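FOR IMMEDIATE RELEASE

Panovar Publishes First Curnero Chore Report: Four Yes, a Lot of Not Yet

Two-arm bench system tried 40 household and shop-floor jobs. Full list and run sheets free to download.

KEOGH, July 18, 2026 - Panovar, maker of the Curnero two-arm bench, today released the results of its first chore trial. The question was the one every customer asks on the phone. Can it do my chores yet. Short version: four of them.

The trial covered 925 logged runs across 40 chores. Some from the home, some from the shop floor, a few that could be either. A chore counted as a yes only if the bench finished it without a hand from a person in at least 80 percent of its runs. Anything under that was marked not yet. There is no maybe column.

"People send us videos and ask why ours doesn't do that," said Mortimer Kincaid, head of trials at Panovar. "Fair question. So we wrote down what it does do, every run, including the ones where it dropped the thing on the floor and sat there. If you're thinking of buying one this year you should read the not yet list first. It's longer."

The four yes chores

Moving same-size jars from a tray to a shelf, one at a time, lids already on.
Sorting flatware into a divided drawer insert. Forks, knives, spoons. Not serving pieces.
Loading blank brackets into a drill fixture, part always starting in the same orientation.
Wiping down a flat counter section that has already been cleared.

Notice the words "already" and "same" in there. They are doing a lot of work. A counter that has to be cleared first is a different chore on our list (number 22) and it is a not yet.

What is on the not yet list

Folding, in all forms. Towels came closest. Fitted sheets were tried and are in the run sheets for anyone who wants to look.

Anything in a bag. Opening a bag, filling a bag, tying a bag. Thin plastic is hard to see and harder to let go of.

Dishwasher loading. Plates alone went OK, mixed loads did not, and the rule was the whole rack or nothing.

Bins of mixed hardware. The bench will pick one screw from a pile if the pile is spread out. It won't spread the pile.

Small two-handed jobs. Battery doors, pill organizers, eyeglass cases, earbuds into their charging case. This group got its own section in the report and most of the questions since the draft went around, so a bit more on it.

Small two-handed jobs: why the earbuds are in there

Earbuds got added late. Bratemetti, which handles returns and repacking for small electronics, asked for it and supplied the steps they use with new staff. Pick up the case. Get the lid open. Pick up a bud, turn it the right way, seat it. Do the other one. Close the lid, put the case down. A new hire on the Bratemetti line learns it before lunch and from then on talks through the whole shift while doing it.

For two grippers it's a pile of separate problems. One hand has to hold the case firmly enough to push against and not so hard that it slips out. The other hand needs to come in close with no room to spare. The buds are small, smooth and rounded and they don't want to be pinched anywhere. Each bud only goes in one way round. The cameras ride on the arms, so as a hand gets near the part it also gets in the way of seeing it.

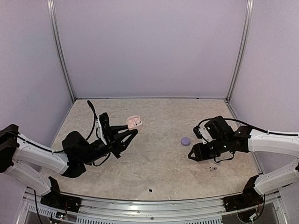
Curnero bench, small-parts chores. Open charging case in the left gripper, right gripper empty. 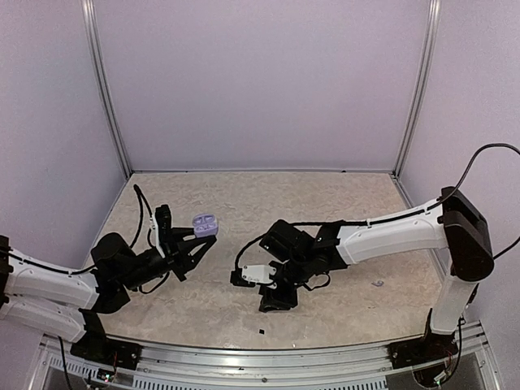 Bratemetti's steps were split into separate scores so that one bad step didn't hide the good ones. Picking up a closed case: passed. Holding an open case steady in the air: passed, and this was the surprise, because early on the grip let the case roll. Picking up a bud off the board: under the bar. Turning the bud: well under. Seating it: under, and the misses are mostly near misses, which doesn't help a person who wants their earbuds charged. Chore as a whole, not yet.

"I'd have guessed the lid would be the killer," Kincaid said. "Lid's fine. It's the turn. You and I roll a little thing between finger and thumb and never think about it. Two flat fingers can't roll anything. They put it down, pick it up, put it down again a bit different. Eventually it's right or it's on the floor."

Panovar is working on the turn now. One approach uses the edge of the case itself as something to push the bud against. Another hands the bud from one arm to the other and back. Both are slow. Neither has been run enough times to score and no numbers are being given out on them.

How the trial was run

Same bench design for every chore. Two arms facing each other, two-finger grippers, camera on each wrist, fixed camera looking over the work area. No special tooling was swapped in for a chore, apart from a cloth for the wiping jobs. That was a rule from the start and it hurt the scores. A suction cup would have fixed several of the bag chores, and a customer with one job to do all day should probably buy a suction cup.

Objects were set out by a person, not in the exact same spot each time except where the chore says so. Runs stopped at a finish, a drop the arms could not recover from, or the time limit. Time limits were generous. Speed is in the run sheets but was not part of the pass mark, and readers should look at it anyway. The flatware chore passes and it is slower than a bored ten year old.

Drops where the bench picked the item back up and carried on count as finished. We argued about that one in the office. It stayed because people drop things to.

Runs were not removed for being embarassing. A few were removed for power cuts and one camera cable that came loose, and those are listed at the back with the reason.

What this means if you are buying

For a home: wait. Panovar does not sell a home version and is not announcing one. A bench bolted to a table is no use for laundry on the stairs. The home chores were in the trial because they are a good test and because everyone asks.

For a shop: depends on the part. If it shows up the same way every time and goes to the same place every time, Curnero will do it and keep doing it overnight. If it shows up in a heap, you need a person or a feeder in front, and the feeder may turn out to be most of the job. Our sales people have been told to say this on the first call. Please tell us if they don't.

For repair, returns, repacking: not this year for the full task. Some of the separate steps are usable. Bratemetti is looking at a split station where the bench presents and holds the case and a person seats the buds. Whether that saves any time is an open question. The person still has to be there.

"I'm not going to tell you it's around the corner," Kincaid said. "I told my brother that about dishwashers three years ago and he still brings it up. We'll run the list again and print whatever we get."

Next round

The second trial is planned for October, same 40 chores, same 80 percent bar. No chores will be dropped from the list, including the fitted sheet. Chores that were a yes get run again too and can lose it.

Shops with a small-parts job they would like considered for a later list can send a short written description and a box of samples. Samples not returned unless you ask. Please no liquids, no blades, nothing live. We did get a live one.

Getting the report

The Curnero Chore Report is free. It includes the chore list, the setup sheet for each chore, the run sheets and the removed runs. Video of finished and failed runs can be requested by press, schools and anyone else who asks nicely - allow a few working days, it's a small office.

Press visits to the Keogh workshop by appointment. You can bring your own object. It probably won't work but bring it.

About Panovar

Panovar builds two-arm bench systems for light assembly, sorting and test work. The company designs and assembles the Curnero bench at its workshop in Keogh and supports it from the same building.

About Bratemetti

Bratemetti provides returns processing, inspection and repacking for small consumer electronics. It supplied task steps and sample parts for the trial and had no part in the scoring.

Press contact

Mortimer Kincaid
Head of Trials, Panovar
Keogh workshop, front desk will put you through

###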